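O nosso clube de robótica, quatro meses depois

Quarta-feira, 5 de julho de 2023

Prometi à Stamatia que escreveria sobre o clube antes das férias, e hoje finalmente tenho uma tarde livre. Peço desculpa pelos erros. Estudo português há 2 anos e ainda confundo "por" e "para" quando estou cansada.

Começámos em março, numa sala do segundo andar que se chama Liduvura, como o resto do edifício. O nosso projeto tem o nome de Kulska. O objetivo é simples de dizer: o braço deve pegar numa peça fina, levá-la até uma placa e pousá-la ali sem a deixar cair. Trabalhamos primeiro no simulador e só depois no braço verdadeiro, que partilhamos com outra turma e que podemos usar à segunda-feira, durante 110 minutos.

Eu fiquei com a parte da câmara simulada. No início usávamos uma vista normal, de cima, e eu gostava muito dela, porque se percebia tudo. Mas quando a garra descia, o próprio braço tapava a peça e o programa perdia-a. A Stamatia Vlachopoulos, que orienta o clube, sugeriu pôr a câmara junto da garra, com uma lente muito aberta. Levei uma semana inteira a acertar a posição. Agora a imagem é redonda, com os cantos pretos, e uma parte grande dela é ocupada pelo próprio robô. Ao princípio isto incomodava-me, hoje já nem reparo.

A segunda dificuldade foi a força dos dedos. Com pouca força, a peça escorregava para baixo. Com demasiada força, o simulador ficava nervoso (não sei se posso dizer assim) e a peça saltava para longe, às vezes para fora da mesa. Passei muitas noites a mudar um só número no ficheiro e a repetir. A Ratih Wattimena escreveu então um pequeno programa que faz 2000 tentativas durante a noite e guarda os resultados numa tabela. De manhã eu bebia o café e lia a tabela. Foi nessas semanas que aprendi a palavra "atrito", que em indonésio é "gesekan", e a Ratih ensinou-me a pronúncia com muita paciência.

Também mudámos o fundo. A superfície clara era fácil demais, e o programa encontrava o vermelho em qualquer condição. Pusemos então texturas castanhas e manchadas na cena, e os resultados pioraram bastante durante alguns dias - o que, segundo a Stamatia, era exatamente o que queríamos ver.

Em setembro vamos ao encontro de clubes Bollora. Falta-nos ainda a parte de largar a peça, que é mais difícil do que pegar, pelo menos para nós. A equipa Sfakianakis já mostrou a sua solução em maio e confesso que senti um pouco de inveja. Durante as férias vou tentar abrir os dedos mais devagar - tenho uma ideia para isso, mas preciso primeiro de perceber como funciona o temporizador.

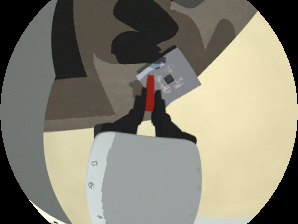

A peça vermelha entre os dedos da garra, com a placa cinzenta atrás. Vista da câmara no simulador.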